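Course notes, unit 2: Motion tracking and why your head hates lag

Okay, so last time I got carried away with lenses and we ran out of time for tracking. Let's fix that. Tracking is how a headset knows where your head is and which way it's pointing, and most of what people complain about in a headset ("it made me queasy") starts right there.

First, some words you'll need. A system with three degrees of freedom follows rotation only: look up, look sideways, tilt. Six degrees adds moving through space, so you can lean in and peek around a corner. If you've ever tried to duck in a three-degree headset and had the whole world duck with you, you know the difference already!

Now, outside-in versus inside-out. Outside-in puts sensors around the room, watching the headset. Inside-out puts cameras on the headset, watching the room. The Andbridge kit in our lab is outside-in (please don't bump the stands, it takes me ages to line them up again) and the newer Zoda is inside-out. I like the Zoda for homework because you can carry it anywhere, but it does need decent light and something with a bit of texture to look at. Blank walls are terrible.

Then there's refresh rate. At 90 frames a second you've got a hair over 11 milliseconds to read the sensors, draw the picture and get it on the display. Miss that and the software guesses, usually by taking the last picture and shifting it to match your new head position. Soledad Haddad's guest talk covers this trick much better than I can, so go watch the recording.

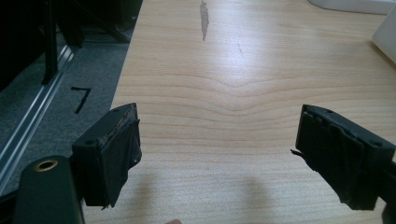
Prediction is the other half. The headset doesn't draw where your head is, it draws where it thinks your head will be by the time the light reaches your eyes. Smooth turns are easy to guess. Sudden stops are awful, and that's where you'll notice the overshoot.

For next time: read the Idahosa chapter on sensor fusion, skip the math box if it scares you, and write me a page on one game or app where the tracking bugged you. Lab opens at noon.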